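Subject: Re: [labequip] Two-arm setup budget, sim first or hardware first?
From: Marites Dela Peña
To: labequip list

Rokeya Wanigasekara wrote:

> Hi all, we have been asked to put in a July request for a two-arm
> mobile base for kitchen tasks (clearing a counter, moving dishes,
> that sort of thing). I have a quote from Surnutton for the base and
> both arms, and a second one from Graltau that is lower but leaves the
> grippers off. My department head wants to know why there is a line for
> simulation at all if we are buying the real thing. He also wants to
> know if we can skip the service plan the first year.
>
> Has anybody been through this? What did you put in the request that
> you were glad of later, and what did you forget? We have one room, one
> door, and one and a half people.
>
> Rokeya

Hi Rokeya, and hi everybody else who has been quiet since spring!

We went through this last year and I still have the spreadsheet, so let me ramble at you a bit. I'll send you the file off list if you want it, but it has our discount in it so please don't pass it around.

On the sim line first. We fought over that one too. What I ended up telling our people is that the sim is where you find out what to buy. We were all set to order the short forearm because it was cheaper and it shipped sooner. Then Rogelio built our kitchen in the simulator, with the counter at the height facilities gave us, and had the short arm try for the back of it. It couldn't get to the last row of dishes without the base bumping the cabinets. We changed the order the same afternoon. Changing it after delivery would have meant a restocking fee of $1,000 per arm, so that's one number you can give your department head.

What to put in that line: a decent workstation with a real graphics card (don't let them give you a hand-me-down), the simulator seats if yours charges for seats, and somebody's time to build the room. The time is the part we left out. Rogelio spent 40 hours on the kitchen alone, and I had it down as "included." Included in what, I would like to ask my past self. Most of that went into small stuff — bowls, spoons, cups, getting them to sit on the counter without jittering or sinking into it.

On the two quotes. I don't know Graltau well, but look hard at what "no grippers" means. Ask if the wrist cable and the mounting plate are in there or if those come with the gripper. Ours came from Kalex and the plate was a separate part number that wasn't on anyone's quote, and we waited on it for weeks with two very nice arms and nothing on the ends of them. Also ask for one spare set of finger pads per gripper, minimum. They wear, and when you order them one at a time the shipping costs more than the pads.

Parallel grippers are fine for most of what you're describing, by the way. People will try to sell you hands. A two-finger gripper does cups, shakers, and most bowls if you go for the rim. Flat plates and spoons lying on stone are the hard ones for us, and I'd want to see those in sim with your exact finger shape before signing anything. Analyn ran 101 plate pickups with the stock fingers and then again with a thinner pair, and that comparison is basically the whole justification page in our request. It took her two days. Reviewers love a table!

The service plan. I'd keep it the first year and argue about it the second year. Year one is when you find the bad connector. If he really needs to cut something, cut the extended battery, because in one room you will never be far from the charger. I'd also push back the second camera set before I touched service.

Things we forgot, in no order:

The door. Measure it, and measure the base with the arms folded and also in the crate. Ours came through with the handle side scraping and Ratree holding her breath.

Floor. Ask if they have a wheel option for wood floors. The default ones marked up ours and facilities sent us a letter.

Power. We needed a dedicated circuit and the electrician's bill was another $1,000 that came out of the travel money. I'm still hearing about that.

Dishes. I know it sounds silly but put in a line for kitchen things, in multiples, and buy the same ones you modeled. We modeled one teacup and bought a different teacup and then spent a week wondering why the grasps were off.

Training time. The vendor day is good but it's one day. Budget for your half a person to become a whole person for the first month if you possibly can.

One more on timing, since you said July. If you can get the workstation approved ahead of everything else, do it, even on a different form. We had the sim running four months before the arms showed up and by then we had the reach question settled, the counter layout settled, and a list of things to try on day one. The Bañez group did it the other way around and their base sat parked while they set up software. They'd tell you the same, I think (correct me if you're reading!).

I'm putting in a still from Rogelio's kitchen at the bottom so you have something to show your department head when he asks what the money buys. Yours won't need to be any fancier. Plain walls are fine, spend the effort on the counter and what's on it.

If you want to talk it over I'm around most mornings before 10. And do get Surnutton to put the lead time in writing, with the grippers listed separately from the arms.

Marites
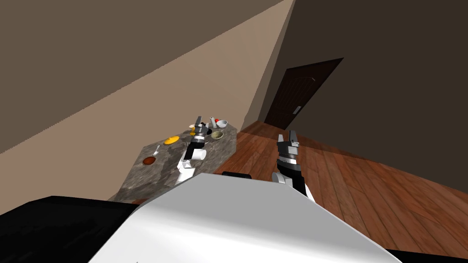
P.S. Ratree reminds me that our quote was only good for 30 days and the approval took longer than that, so the price went up and we had to go back for a second signature. Ask for 90 days up front. They usually say yes, and if they don't, at least put a little padding in the total so you aren't chasing your department head down the hall for the difference.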